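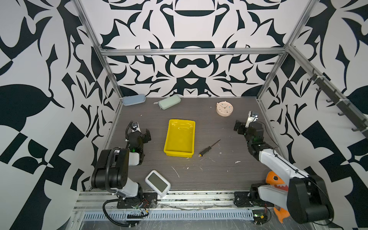 Setting the alarm on your Warneo takes a minute, so let's do it before you fix it to the wall. I like a plain round clock for this, and a pale pink one with a white face suits me fine – easy to spot when I'm half awake.

1. Take the back cover off. There are 2 small screws, so keep them together in a dish or tray.
2. Put in the batteries, plus end up.

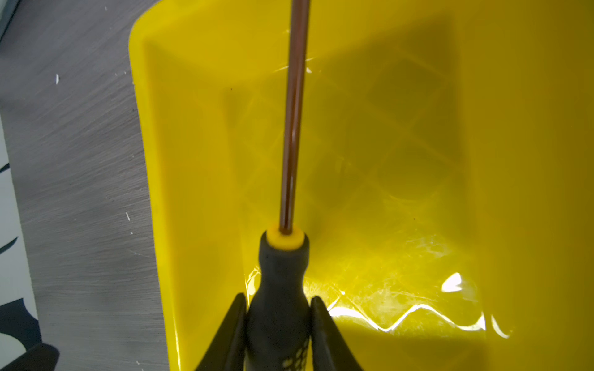 3. Put the cover back and tighten gently. Stop when it feels snug.

Caution: don't mix old and new batteries. I did in February and had to clean up the leak.

4. Turn the rear knob forward until the time is right. Never turn it backward!
5. Set the alarm hand to 8 and slide the switch to ON.

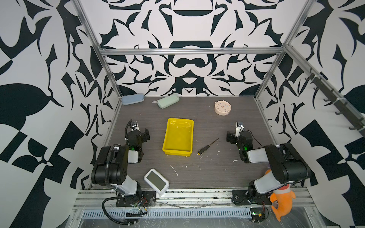

Fenna Vanhove wrote in to say that her alarm went off more than 3 minutes early, and could she fix that? You can't, I'm afraid – set the hand a touch late and test it again.

Note: if it stays silent, check the switch first. 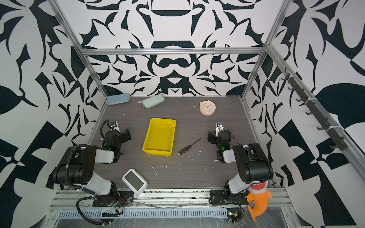
Yellow tray, good for small parts.

6. Hang the clock and press lightly on both sides.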